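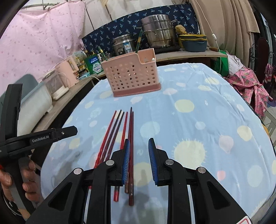 Sorting and storing flatware is the first practical topic in Unit 7 of the Household Operations course at the Turville campus. It comes before dishwashing procedure and before linen care because students handle utensils in every later session, and errors made at this stage carry through to the table. The unit begins with chopsticks. They are light, they roll, and they differ from one another less obviously than forks and spoons do. A set gathered from a working kitchen is seldom uniform: bright red chopsticks may lie on the cloth next to dark brown ones, six in all, side by side with their thin tips drawing together, and a pink caddy with rows of oval holes standing behind them. Students should be able to look at such a group and state which chopsticks may be paired, which end will enter the caddy first, and what must be checked before any of them is put away.

UNIT 7: UTENSILS, CADDIES AND DRAWER STORAGE
Cultbridge Institute of Domestic Studies
Course handout, revised January

7.1 Purpose of the unit

On completing this unit the student will be able to sort mixed chopsticks into usable pairs, inspect them for wear, load a countertop caddy, and maintain a written inventory for a shared kitchen. The unit is assessed by a practical exercise and by a short inventory report. Students who have completed the equivalent unit at the Arumugam campus are excused from the practical exercise but must still submit the report.

7.2 Terms used

Caddy. An open container that holds utensils upright on a counter or table. In this course the word does not include drawer trays, which are treated in 7.7.

Tip. The end of a chopstick that touches food. It is usually the thinner end.

Handle end. The end held in the hand. On many sets it carries the color or pattern by which the pair is matched.

Pair. Two chopsticks of the same length, material and finish. Two chopsticks of similar color are not a pair until their lengths have been compared.

Single. A chopstick for which no match has been found. Singles are kept apart and are not issued for table use.

7.3 Preparing the work surface

Sorting is carried out on a cleared table covered with a clean cloth. A cloth keeps round utensils from rolling and softens the noise, a consideration in rooms where two groups work at once. Patterned cloths are acceptable provided the pattern is pale. Dark or heavily figured cloths make it difficult to see chips and should be returned to the linen shelf.

Place the caddy at the back of the table, in reach of either hand. The utensils go in front of it. Leave the space to the right of the utensils open for finished pairs. Left-handed students may reverse this arrangement and should note the change on their worksheet.

7.4 Sorting by color, then by length

Lay the chopsticks parallel, with all tips pointing the same way. Group them by color first. Reds and browns should be examined under the overhead light, as dark red and dark brown lacquer are easily confused in the evening sessions. Where the color remains uncertain, set the chopstick aside and return to it once the clear cases have been paired.

Within each color group, stand the chopsticks upright on the table, handle ends down, and compare the heights of the tips. A difference visible to the eye is sufficient to reject the pair. Students frequently try to compare lengths while the chopsticks are lying flat. This method is unreliable unless the ends are aligned against a straight edge, and it will not be accepted in the practical exercise.

Some chopsticks have a tip or end of a different shade from the body. Match the shade as well as the body color. A lighter end may be part of the design or may be the result of worn lacquer, and the student should run a fingertip along the change of color to decide which. A designed change is generally smooth. Worn lacquer has an edge that can be felt.

7.5 Inspection

Each chopstick is inspected before it is paired. Record the following:

Chips or flaking near the tip
Cracks running along the length
Bending, tested by rolling the chopstick once across a bare table
Residue in grooves or carved bands
Roughness at the handle end

Any chopstick with flaking at the tip is withdrawn. Light scratches on the handle end are recorded but do not require withdrawal. Wooden and bamboo chopsticks with a persistent odor after washing are also withdrawn.

The teaching kitchen holds 105 pairs. Twelve are set aside as worn samples for this exercise and are stored in the box marked 12 on the lower shelf. They must not be returned to general use. Students who find a worn sample among the table sets should report it to the instructor before the end of the session.

7.6 Loading the caddy

Check that the caddy is clean and dry before loading. Look inside as well as at the front. Small articles such as bottle caps, bag clips and scraps of packaging collect at the bottom and in the corners, and they are easily overlooked when the outside of the caddy is tidy.

A perforated caddy allows air to reach the utensils and water to leave them. It should stand on a tray or folded towel if the contents have been washed recently. The holes must not be blocked by labels. Where a caddy has a taller rear section, the longer utensils are placed there, so that the shorter ones in front can be seen and reached.

Chopsticks are loaded with the handle ends down and the tips up when the caddy is used for drying. When the caddy is carried to the dining table, the direction is reversed, and guests take the utensils by the handle ends. Students should wash their hands before making the change and should hold each pair near the middle.

Do not fill a caddy to its limit. Tightly loaded utensils dry slowly and cannot be drawn out singly. If the last pair has to be pushed into place, remove two pairs and begin a second caddy.

7.7 Drawer storage

Pairs that are not in daily use are stored flat in the drawer tray, tips to the left. Paper bands are used for the better lacquered sets. Rubber bands are not permitted - they mark the finish and become brittle in warm kitchens. The Clutari pattern tray supplied to this campus has one long compartment suitable for chopsticks and cooking tongs. Tongs are placed at the far end with the grips closed.

Countertops beside the work table are reserved for articles in current use. Sorted utensils should not be left there between sessions, even in a closed container.

7.8 Keeping the inventory

The inventory sheet has one line for each pair. Enter the color, the material where known, the condition and the storage place. Write "not known" where the material cannot be determined by looking or by touch. Students are asked not to guess between lacquered wood and colored plastic. Singles are entered on the reverse of the sheet, in the order in which they were found.

The central store at Cultbridge lists 4000 items of tableware under a common numbering system. Numbers are issued by the store and are not to be created by students. A replacement pair keeps the number of the pair it replaces, and the word "replaced" is written in the margin with the month.

7.9 Practical exercise

Students work in twos. Each group receives a mixed set of chopsticks, one caddy, one cloth and one worksheet. The group prepares the surface, sorts and inspects the set, loads the caddy for drying, reloads it for table service, and completes the inventory lines. Both students sign the worksheet. One student should sort while the other records, and the two exchange tasks at the midpoint.

Marks are given for accuracy of pairing, for the completeness of the inspection notes and for the condition of the work surface at the close. Speed is not marked. A group that finishes early may begin the drawer exercise in 7.7 with the instructor's permission.

7.10 Preparation for Unit 8

Read the section on hand-washing of lacquered and bamboo articles in the course reader. Bring one utensil from home that has been damaged by washing, wrapped in paper and labeled with your group number.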